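Updated October 2019. Written for the shared bench at Vatcombe, but it should work for any small two-finger gripper.

# Getting a gripper to pick up a towel

A towel is harder to grab than a block. It lies flat, it gives way when pushed, and stiff plastic fingers slide over it. These steps cover the fingertips, the tape, and the first teaching moves.

## What you need

- Arm with a parallel or pivoting gripper
- Soft black rubber tips, one pair
- Blue painter's tape
- Rubbing alcohol and a rag
- A terry towel with a woven border
- A plain white tabletop

## Prepare the fingers

1. Power down the arm and open the gripper by hand.
2. Wipe both fingers with alcohol and let them dry.
3. Push the rubber tips on as far as they go. If they wobble, add one turn of tape underneath.
4. Wrap tape around the end of each finger, up to the rubber but not over it. Wrinkles are fine. Loose ends are not — they catch in the loops of the cloth.
5. Close the gripper slowly and check that the tips meet before the tape does.

## Set the grip

Pendo Mwaipopo wrote the jog script we use. It takes a closing value from 0 to 1,522. Start at 597 and raise it in steps of 58 until the towel stays put under a light tug. Stop there. Going higher only heats the motor.

## Teach the grasp

1. Lay the towel at an angle on the table. A fold or two in it does no harm.
2. Jog the open gripper over the towel, a short way in from a long edge. Near the border strip is a good spot.
3. Lower until the rubber presses into the pile, then close. The cloth should dimple and gather a little between the tips.
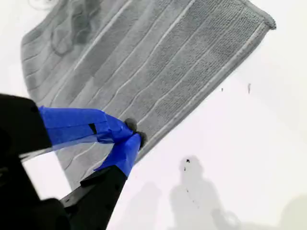
4. Save the position, then lift 2 inches and wait.
5. If the towel drops, go back down and move the grasp slightly farther from the edge before you change the closing value.

## Upkeep

Replace the tape when it starts to lift. Poppy Staniforth keeps spare tips in the drawer marked Rustemer, under the hex keys. Write the last closing value on the card by the power switch.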